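Search reviews Enter a keyword

Trernen Tabletop Cell: simulation package review

4 min read

I bought the Trernen package to test pick-and-place routines before running them on the arm in our shop in Brekelville. It is a simulator with a scene library, a planner and a fault log. I used it for 7 weeks, mostly on small-object picks, and I would have given it a good score if not for one fault that I think buyers should know about.

Setup was easy. The installer found my graphics card, the arm model loaded with the right joint limits, and the first scene ran the same evening. The manual is short and mostly correct. The planner is fast, and you can change the tabletop, the bowl and the target object without touching a script.

The trouble is in how it handles contact inside a container. When the fingers go below the rim of a bowl, the planner keeps checking the fingers against the table but stops checking them against the bowl. The arm then drives down at full approach speed. In the viewer it can look like a normal pick. The log shows contact force climbing past the limit with no stop and no warning.
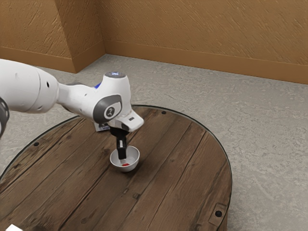
I first noticed it at run 3648 of an overnight batch. The success count looked fine in the morning, so I almost skipped the log. Two of the runs near the end had force spikes high enough to crack a real bowl or bend a finger. Both were marked "complete." A protective stop should have ended them.

I tried the same path with the Flesten plug-in, which does its own collision check, and it stopped the arm every time. That points to the Trernen planner and not to my scene files. Shallow trays were fine. Deep bowls failed most often, and slowing the approach made the spikes smaller but did not bring the stop back.

Support answered in 2 days. They confirmed the fault and sent a setting that forces the container check to stay on. It works, but planning takes longer, and the setting goes back to off each time you load a new scene. Version 6 is supposed to fix this. I have not seen it yet.

If you already own the package, turn the check on by hand and read the force column before you send any path to hardware. Keep the force limit on the real controller set low as well - the simulator's limit does not carry over when you export.

The Verstraete package costs more and its scenes are plainer, but its stop worked in all of my bowl tests. For flat work and trays I still use Trernen. For anything with a rim, I would wait for the update.

Contact | Copyright Brekelville Bench Reviews | Back to top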